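Search this book Enter keyword Go

Chapter 6
Clearing Up: Floors, Bags and the Shared Table

Before you start. You need chapter 2 (sorting by material) and the short list of household terms at the back. If you skipped chapter 2, go back, it's a quick read.

Chapters 1 to 5 dealt with rooms that have one job. A bedroom, a linen closet, a pantry. Easy enough to plan for. Most people in small apartments don't have that. The table is a desk until noon, then lunch, then a place to dump the mail. The floor by the shelf is storage whether anyone meant it to be or not. This chapter is about those places.

Key terms: landing spot, soft item, carrier bag, reset, wipe line, surface load.

6.1 The landing spot

A landing spot is any place where things get put down on the way to somewhere else. By the door, end of the couch, foot of the shelves. Every home has at least 2. The things left there are mostly soft items and bags, and they're the hardest to deal with because they have no shape. A book goes back on a shelf. A crumpled piece of cloth could be clean, dirty, waiting for repair, or just forgotten.

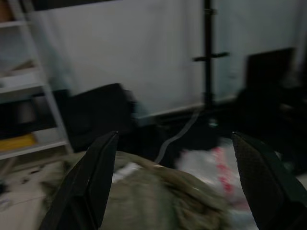

Work from the floor up. Soft items first, shake them out, decide, move on. Then bags. Look inside every bag before you fold it or throw it, receipts and small change hide in the corners. Only after that do you sweep. Sweeping around a pile is wasted work, you'll do it again in an hour.

Shelves come last, and only the lowest one. Students always want to start at the top where it looks worst. Don't. The Raltside method (see the reading list) gives you 15 minutes for a landing spot and reorganizing a whole shelving unit eats all of that and then some. Low shelf, anything sticking out or about to fall, done.

A note on bags. Thin plastic carriers multiply. Pick a number you'll keep and recycle the rest where your store takes them. The Culent housing handbook, which we lean on a lot in this chapter, says 6 per household. We think that's generous. Store them flat, they take up almost no room that way.

6.2 The table after takeout

Takeout is its own kind of mess. Less washing than a cooked meal but more stuff: containers, lids, sauce cups, bags inside of bags. And it tends to mix with the ordinary table things, plates and glasses, somebody's phone. Two kinds of clearing at once, trash and tableware, and the mix is where things get broken or thrown out by mistake. Forks in the garbage. It happens.

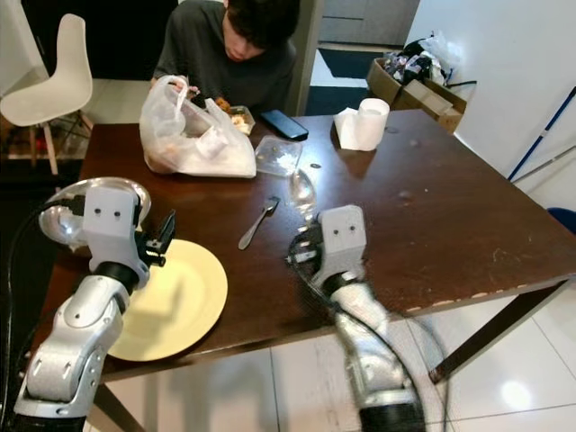 Glass goes first. Stemmed glasses tip easily and an elbow is all it takes. Carry them by the stem, one in each hand at most, straight to the counter by the sink and not into it. Knives next, handle toward you, laid flat on a plate for the trip. Bowls after that.

Then food. Anything left goes in a container with a lid or gets eaten, no half-open boxes in the fridge. Crumbs into one container, empty containers into each other, the lot into the bag it all came in. Tie it. The bag is already there so use it, no need to fetch a new one.

Electronics off the table before any water comes near it. Then wipe. Paper towel is fine for grease, a damp cloth is better for the rest. Start at the back edge and pull toward yourself in straight overlapping strips, this is the wipe line from the key terms. On wood, go with the grain and dry it right after. Old scratches hold grease, so go over them twice. Check the front edge to, it gets the most hands and the least cleaning.

In a class trial run by the Yousafzai Street kitchen course, nearly 70 percent of first attempts left the front edge untouched. Same with the chair backs. Not laziness, people just stop when the middle looks good.

6.3 The reset

A reset means putting a surface back to its agreed empty state. Agreed is the important word. If one person thinks the paper towels live on the table and another thinks they live in the cupboard, somone will be annoyed every evening. Write it down. The Orkex planning sheet at the end of the chapter has a column for this, fill it in before the exercises.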